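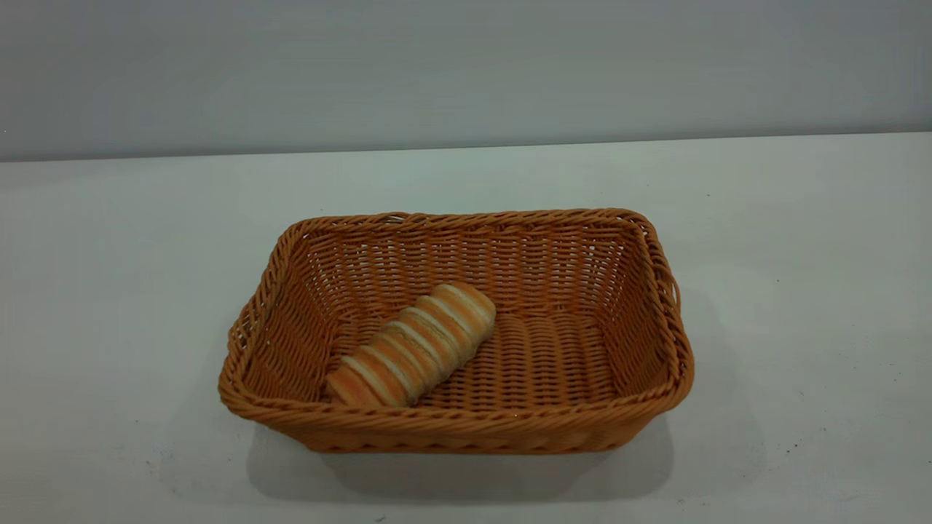

Visalum Corpus of Municipal Notices on Labour Exploitation

Visalum is a collection of public notices in which town councils warn residents about false job offers, withheld passports and unpaid work. It holds 3,370 notices from 51 councils. Each notice is one text file, in the original language, with an English translation where we could make one.

Version and date

Release 2, 30 June 2025. The next release is planned for September.

Contents

notices/ — the original texts
translations/ — English versions, checked by one reader
labels.csv — one row per notice, with the council, the topic and the kind of offer
withdrawn.txt — notices which a council asked us to remove
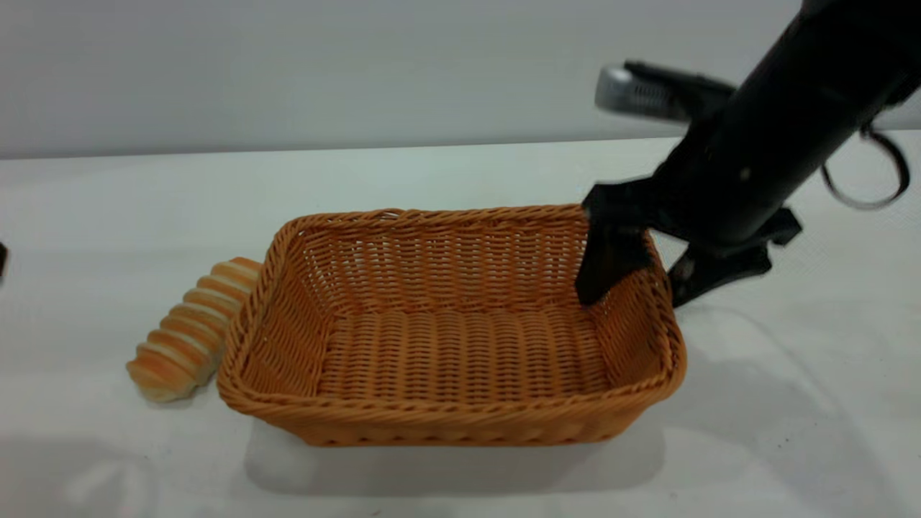

Marisol Zapata wrote to us that the label "false employer" in release 1 was too wide, and that a recruiter who only takes a fee should be kept apart from a person who really employs the worker. We agreed and split the label. The old name stays in the column label_old, so earlier results can still be compared.

How the labels were made

Two readers labelled every notice separately. When they did not agree, a third reader decided. For 73 notices even the third reader was not sure, and these are marked "open". Please do not drop them without saying so in your paper. They are mostly short notices from Futmont and Peltolach, where the council gives a telephone line but does not say what the danger is.

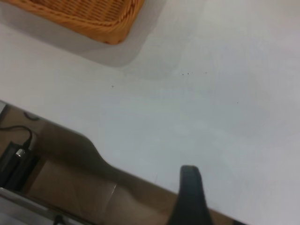 The notices from Peltolach also have another difficulty: the same text was published again every season with small changes. We kept all the copies and gave them a common number in the column series. If you train a classifier, keep one series on one side of the split.

Personal data

Names of victims and witnesses were removed by hand. Names of accused persons were removed too, also when the notice printed them. If you find a name that we missed, write to the Kuzmenko desk before you share the file further.

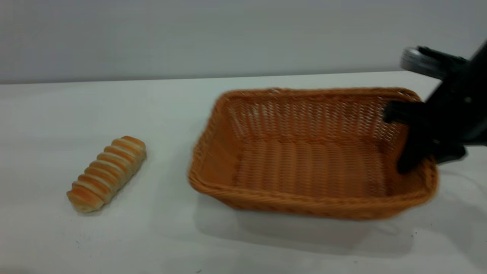 Known limits

Notices shorter than 60 characters are left out. Rural councils are few. A high number of notices from one town does not mean more crime there — some councils simply publish more.

Licence

Free for research and teaching. For other use, please ask first.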